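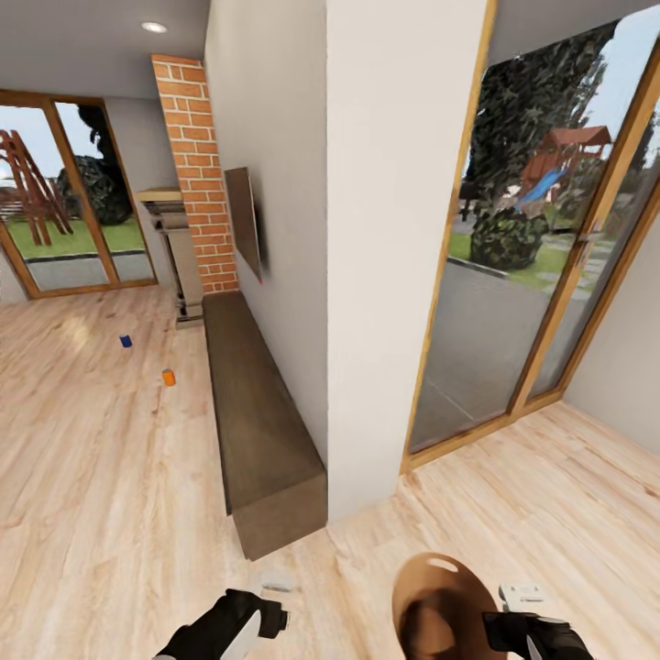
I've been living with the Grukix two-arm kit for 10 weeks now, long enough to stop being mad at it and start having opinions. It comes from Evinico as a box of parts plus a license for Nanon, their simulator, and I bought the bundle because I wanted a home build that could pick stuff up off the floor. My floor, specifically. I drop things.

The bundle was $2250, and yes, I winced. You get the mobile base, two arms, two grippers, the wiring harness and a bag of fasteners that I'm still finding in the carpet.

Let's talk about Nanon first, as I spent most of September in it while one wrist motor was on back order. You pick a house, drop your robot in, scatter some objects and drive. The default living room is the one I use most. It has a wood plank floor, a long low dark bench and big windows onto a yard with a swing set (there's a playhouse with a blue slide too, which has no bearing on anything but I like it). I leave a blue can and an orange can out on the open floor and practice going after those. Small targets on a big floor are harder than they sound! My first evening I mostly chased them under furniture.

What I like: the grippers show up low in your view, same as on the real machine, so your hands learn something useful. The controls felt familiar when the hardware finally went together. Loading is quick on my old desktop, and you can reset a room with one key, which I wore out.

What I don't like: friction. Everything in the sim is a bit too grippy, and on my actual kitchen tile a can scoots away if you so much as breathe on it. I ended up wrapping the fingertips in shelf liner — ugly, works great. The lighting is also very even and very polite. My house has one lamp and a west window, and the vision module sulks every afternoon.

Assembly took me 3 weekends. The manual is fine up to the shoulder joints and then turns into a treasure hunt. Step 14 wants a bracket that isn't introduced until step 19. Sort your screws before you start, and do the left arm first, for the cable channel is easier to see on that side. I stripped two of the little hex heads and had to order more from Ghanem, who ship fast and charge too much.

Battery life is okay. Noise is not okay; the base whines when it turns and my dog has filed a complaint.

Would I buy it again? At full price, probably not the whole bundle. The base and one arm would have kept me busy for a year, and you can add the second arm later for the same money. But Nanon alone is $300 and I'd pay that tomorrow. If you're on the fence, get the software, spend a month knocking cans around, and see if you still want a robot in the hallway.

I'll update this when the new wrist firmware comes out.

Last updated: 09/02/2024

We use cookies to remember your settings and count visits. By continuing to browse you agree to this.

Contact | © 2024 All rights reserved | Back to top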